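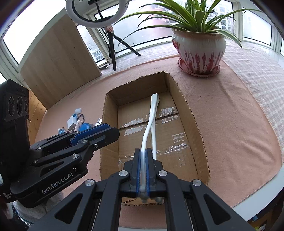
From: Grigoris Liapis
To: kultar-users
Date: 3 April 2024
Subject: Re: [kultar-users] gripper width goes noisy on glossy parts

Noémi Bárány wrote:
> After the upgrade to Kultar 2 the width estimate jitters whenever
> the fingers close on something shiny and white. Matte parts are
> fine. Is this the marker tracker or the smoothing filter? I have
> 251 episodes to process and would hate to run them all twice.

Hi Noémi, and thank you for such a clear report (you'd be amazed what lands in my inbox some weeks!).

I'm fairly sure it's the tracker. The filter only sees what it's handed, and when a glossy surface sits right between the pads, the edge detector likes to grab the highlight instead of the pad. Vangelis ran into the same thing at Toltness, near a big bright window, and we spent a whole afternoon blaming the poor filter for it.

Could you try setting edge_source to "pad_color" and raising hold_frames from 2 to 9? The second one keeps the last good width a little longer — fine for slow picks into a box, less fine if your operators are quick. I'd run it on a handful of episodes first and plot raw width against filtered.

If it still jumps, send me one short log, 2000 frames at most, and I'll go through it with Zakhar. He wrote the original detector and is very fond of it, so be gentle.

Warm wishes to everyone at Grestham,
Grigoris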